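Posted 09/04/2019 in Movies on Disc

# Replacement disc for the Trindade box set, and is the Lellen reissue worth it?

**shelf_1473**

I bought the Trindade Collection on Blu-ray from Jullach last month. It's the six-disc set in the hard case. Discs one through five play fine. Disc six freezes at the same spot every time, a little past the start of chapter 9, and then the player kicks back to the menu. I've tried it on two players, one of them fairly new, with the same result. The disc has no scratches that I can find.

I wrote to Jullach through the form on their site and got an automatic reply with a case number, and then nothing for 12 days. The store I bought it from says I'm past their return window and that I have to deal with the label.

What I want to know:

- Is there a better way to reach Jullach than the web form?
- Is disc six a known problem, or did I get a single bad copy?
- Lellen has announced their own edition of the same films for later this year. If I can get a refund, should I just wait for that one?

I don't care much about the booklet or the outer case. I mostly want the longer cut of the fourth film and the commentary tracks, and I need English subtitles that can be turned off. My player is Region A only.

**pell-mell**

Known problem. Mine did it too. Look at the inner ring on the underside of disc six, where the tiny code is printed. If it ends in 1312 you have one from the first pressing. The corrected discs end in 3766.

Skip the form. There is an address for disc problems printed on the back page of the booklet, in very small type under the credits. Write to that one and put the case number from your automatic reply in the subject line. They will want:

1. A picture of the code on the inner ring.
2. A picture of your receipt or the order email.
3. Your mailing address, typed out in the message and not as an attachment.
4. The chapter where it freezes.

They didn't ask me to send the old disc back. The new one came in a paper sleeve inside a padded envelope, nine days after they answered. It plays all the way through. I have also seen people say they were sent disc five by mistake, so put "disc six" in the message more than once.

For the picture of the code, turn off the flash and tilt the disc until the ring goes dark. Use window light if you have it. My first two tries were nothing but glare.

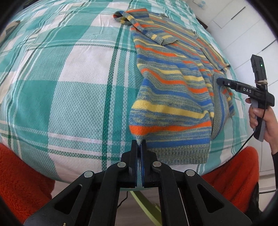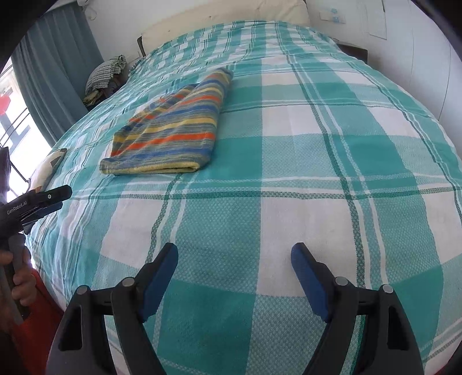 *Striped knit on the plaid bedspread, both pictures.*

On the refund, I doubt you'll get one. They replace discs. I have never heard of them paying anybody back for a set that was bought from a store.

As for the Lellen edition, the listing I read had the shorter cut of the fourth film only. It could change before release, but if the longer cut is the main thing for you, I would keep what you have.

**drusutham_fan**

Had the same freeze but I just skip chapter 9, there's a way to jump ahead from the pop-up menu. Not a fix but it gets you to the end of the movie.

Also check your player's firmware. Probably not the cause if it happens on two players, but worth doing.

I'm getting the Lellen set anyway. They are doing 300 numbered copies with the Drusutham short films on an extra disc, and those have never been on Blu-ray. The regular edition doesn't have them. Commentaries are supposed to be new, so if you want the old ones you would need both sets. I don't know about the region coding. Their last few were locked to Region B, so I'd wait for someone to confirm before you order.

**shelf_1473**

Checked the ring and it ends in 1312. I found the address in the booklet and sent everything to it this morning. I'll keep the Jullach set for the longer cut and hold off on the Lellen until the region is known. Will post again when the disc comes.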